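The Rack

I bought the test tube rack at the Jolton flea market for seven dollars, and I want it on record that I had no plan for it. The man selling it wanted ten. I said it was missing its tubes, he said that was why it was ten, and we went on like that until it started raining and he gave in.

My sister thinks I should have bought a lamp (she's probably right, it's dark by four in December and I've been reading by the light of the stove). But I carried the rack up the stairs to Apartment 371 wrapped in my scarf like a baby, so pleased with myself I forgot the milk.

You have to understand about our grandmother. She worked in the seed lab at Nidis for most of her life, and at home she kept flower seeds in glass tubes along the kitchen windowsill, each one stopped with a twist of cotton. Poppies, stocks, some blue thing she got from a neighbor and never learned the name of. We weren't allowed to touch them, so of course we touched them all the time! I once swapped the poppies and the lettuce, and she grew a very handsome row of lettuce by the front gate and didn't say one word to me about it until I was thirty.

When the house on Woldegiorgis Street was sold, the tubes went somewhere. My sister thought I had them. I thought she did. We had a fight about it on the phone that cost me a whole Saturday's worth of good mood, and after that we talked about the weather for a year.

So I cleared off the white table, all of it, the bills and the sewing and the radio, and put the rack down at the far end to see how it looked. 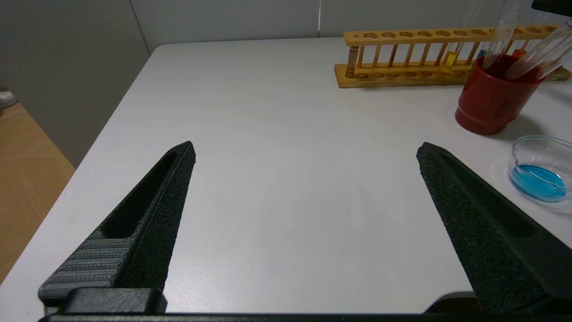

The rack on the white table, over on the right.

It looked like it was waiting for somebody. I made tea and sat across from it, then got up and turned it a little, then turned it back.

Around nine I called her. I didn't say hello, I just said, "I've got a rack," and she said, "A what?" and I had to explain about the market and the rain and the seven dollars. She was quiet so long I thought the line had dropped.

"The blue ones," she said. "I've got some of the blue ones. They're in an envelope in my coat."

"What coat?"

"The green one. I've been carrying them around since the house."

The early bus from Ravau gets in at ten past eight. I told her I'd meet it, and to wear the green coat, and she said what else would she wear, it was freezing. Then I went out to buy the milk.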